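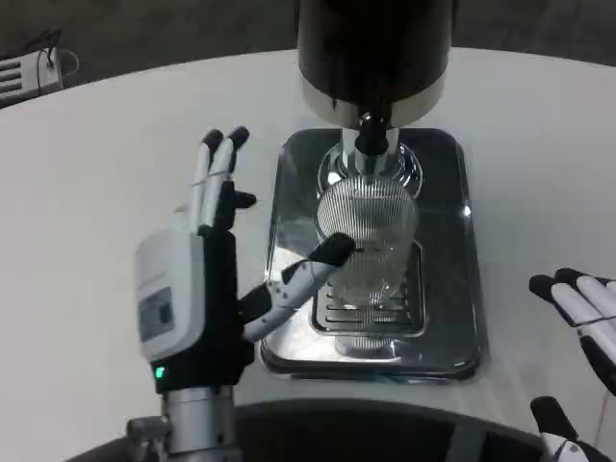
Ustside–Grenstead Pipeline

The Ustside–Grenstead Pipeline, known to most people who live along it simply as the Grenstead line, is a natural gas transmission pipeline that runs 92 miles inland from the coastal receiving station at Ustside to the city gate at Grenstead. It is owned and run by Fothergill, a regional pipeline company, and it carries nearly all of the gas burned in Grenstead's homes, bakeries, greenhouses and schools, as well as a good share of what goes into the power station at Drodon, which sits a little past the halfway point.

By the standards of the big interstate systems it is a modest piece of work, with a single line for most of its length and only 2 compressor stations. It is nonetheless a favorite subject among people who follow the regional gas business, partly for the long argument over its route and partly for its rather unusual arrangement for sharing space in the pipe during cold weather.

Background

Before the line was built, Grenstead got its gas from the north, through a much older and narrower pipe that had been laid for a town a fraction of its present size. That pipe did its job faithfully for a long time, but every hard winter brought the same trouble. Pressure at the far end of the town system would sag in the early morning, when furnaces came on all at once, and the larger customers would get a call asking them to cut back. The glass works on the east side kept tanks of propane for just such mornings, and the hospital had its own oil burners.

The first serious plan for a line from the coast came from Cornel Moldovan, then chief engineer of the Grenstead city gas department, who had spent several years collecting pressure readings by hand from every regulator house in the system. His report argued that patching the northern pipe would cost nearly as much as a new one over time, and would still leave the city at the end of somebody else's line. The report is a pleasant read even now, full of small remarks about weather and bread ovens, and a copy is kept at the city library.

Route

The pipeline leaves Ustside on the landward side of the receiving station and follows the old salt road across flat, marshy ground. This stretch was the slowest to build, as the trench kept filling with water and the pipe had to be coated in concrete to keep it from floating. It then climbs gently through farm country to the Drodon compressor station, where a short branch turns off toward the power station.

East of Drodon the line crosses the river by way of a bored tunnel, and this is where most of the arguing took place. Fothergill's first proposal would have carried the pipe across the water meadows in an open trench, which was cheaper and quicker. Landowners on both banks objected, as did the local anglers, and the hearings went on through most of a winter. The tunnel was the compromise that came out of them. It added a good deal to the cost, and the company was allowed to recover the difference through its rates over a longer period than usual.

From the river the route is fairly straight, crossing the rail line twice before it reaches the Grenstead city gate. Altogether it passes through 13 townships, each of which has its own agreement with the company on road crossings and the restoring of topsoil.

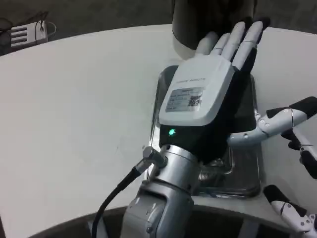 A robotic hand on a clear plastic tray, on a round white table.

Equipment and operation

The pipe is welded steel, buried throughout except at valve sites and inside the station yards. Gas enters at Ustside after being filtered, dried and measured, and it is compressed there and again at Drodon to make up for the pressure lost to friction along the way. Normal operating pressure in the section east of Drodon is 575 pounds per square inch, and this is brought down in steps at the city gate before the gas goes into the much gentler pressures of the streets. The distinctive smell is added at the city gate too, so the gas in the main line has hardly any odor of its own.

Controllers at the Ustside office watch the whole line day and night, and can close the main valves from their desks. One old habit has survived from the early days, which is the Wednesday call, when the controllers, the city gas department and the power station go over the weather forecast together and settle on how much gas each of them expects to need for the coming week.

Much of the skill in running the line lies in the use of what gas people call line pack. A long pipe holds a lot of gas, and by letting the pressure build overnight the controllers can put by a useful reserve for the morning rush. Newcomers to the control room are said to need a full winter before they get a proper feel for it.

Capacity sharing

Space in the pipeline is sold ahead of time under long contracts, with the city gas department holding the largest share and the Drodon power station the next. What makes the arrangement unusual is the cold-weather clause, drafted by Liam Holroyd, a lawyer for the power station. Under this clause the power station gives up part of its space to the city on the coldest days and burns stored oil instead. In return, the city pays for the oil and lends its own spare space to the power station in summer, when electric demand from air conditioning is high and very few furnaces are running.

The clause has been copied, with changes, in a number of other contracts in the region. Critics have pointed out that it depends on the two parties having opposite seasons, and that this will hold less well if more homes in Grenstead are heated by electricity. A review of the terms was opened in December at the request of both parties.

Proposed extension

Fothergill has for some time been studying a third compressor station between the river and Grenstead, which would let the line carry more gas without any new pipe being laid. A separate idea, to carry the line on past Grenstead to the smaller towns in the hills, has been popular in those towns but has so far failed to attract enough customers willing to sign long contracts. Neither project has been approved.

See also

Line pack
City gate station
Compressor station
Drodon power station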